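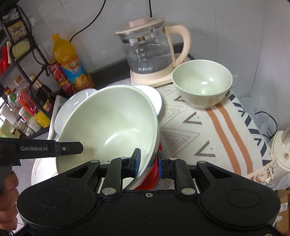 4.3 What went wrong with the bowls

I'll admit I was looking forward to writing this section, because it covers the month when nothing worked and we learned the most. By April we had 1000 hand-held demonstrations of dish handling, all done by people holding grippers at ordinary kitchen tables, and we had trained our first full policy on them. On the plastic test bowls it looked great! Then we moved it to our test arm, the Kemeys, gave it real dishes, and it started dropping things.

The failure always had the same shape. The policy reached for the rim, put one jaw inside the bowl and one outside, closed, and lifted. So far so good. But as soon as the bowl began to tilt, the rim would turn between the pads, the arm would read this as a normal change in pose, and it would keep right on lifting. A person feels that little slide and squeezes harder (or just puts the thing back down). Our arm felt nothing, and 14 bowls ended up on the floor before we called a halt. I swept up most of them.

We first blamed the pads. They pick up grease and dust over a session, so we cleaned them before every trial and ran the whole set again. The drops went on. Then we blamed the grip force limit in the Seteck controller, which we had set low on purpose so that it wouldn't crack a rim. Raising it did help with small bowls, but the big ones still turned, and one plate chipped in a way that sent a sliver past the safety screen. That's when this stopped being an annoyance and became a safety matter for us, and we kept everybody out of the cell while the arm was moving until the problem was sorted out.

The real cause was in how we had cut up the data. Our segmentation tool, Trinix, splits each demonstration wherever the jaw opening changes by more than 3 millimeters. People make tiny squeezes all the time when they tilt something heavy – they close a hair more, let go a hair, shift the wrist – and nearly all of those squeezes were smaller than that. Trinix smoothed them away as noise. So the very thing that keeps a bowl from rolling out of the jaws had been scrubbed from the training set before the policy ever saw it. I found this at two in the morning while plotting raw jaw width next to the smoothed version, and I may have said something rude out loud.

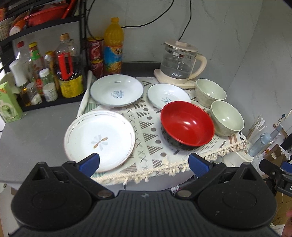

Crowded tables made it worse. With several dishes close together, there often isn't room to come in at the middle of a rim, so people grab wherever they can and fix the grip afterward with those same small squeezes. Our policy copied the awkward grab and skipped the fix. When we sorted the drops by starting layout, the tight layouts were well ahead of the open ones, and bowls standing right next to another bowl were the worst of all.

We made two changes. First, we turned off the smoothing for jaw width and trained again on the raw signal, noise and all. Second, we added a slip check in Plastov, our run-time monitor: if the rim angle changes faster than the wrist angle, the arm stops lifting and lowers the dish straight down. The check is crude, and it does stop for no good reason now and then (shiny glazes confuse it quite a bit), but I'll take a silly stop over a flying sliver any day. We ran 3000 lifts with both changes in place and had three drops, all with the same wide, shallow dish. We still don't have a good explanation for that dish, and we left it in the test set.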